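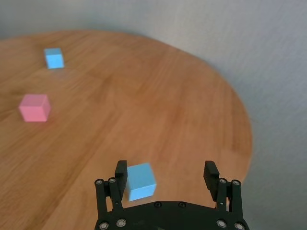 Light blue and pink blocks on the round table.

Skeltier Family Room: progress report to the Fundenmont Fund
October 15, 2019

The grant paid for longer opening hours and a parent reading hour. The hours are longer. We are less sure the reading hour does what our application said it would.

In September we logged 2210 visits, against a target of 2000. Please read that number with care. The door counter, supplied by Vakell, counts a parent who steps out to take a call as a new visit, and we have no good way to correct for it. Our own guess is that we met the target, but we would not swear to it.

The reading hour drew 23 families. Almost all of them already used the room before the grant, so the claim that we would reach new people is not yet supported. Flyers at the Gruber clinic brought in very few.

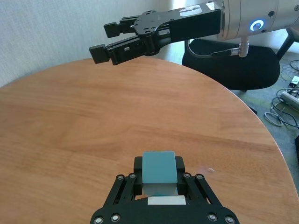

A teal-blue block, round table.

Parents filled out the survey you asked for and gave us high marks. They filled it out at the front desk, in front of staff — we doubt the marks mean much. We plan to mail the next one.

Spending is on budget except for heating, which ran over in both buildings. We ask to move 2 percent of the printing line to cover it. We do not recommend adding a second reading hour until the first one has drawn families from outside our current list.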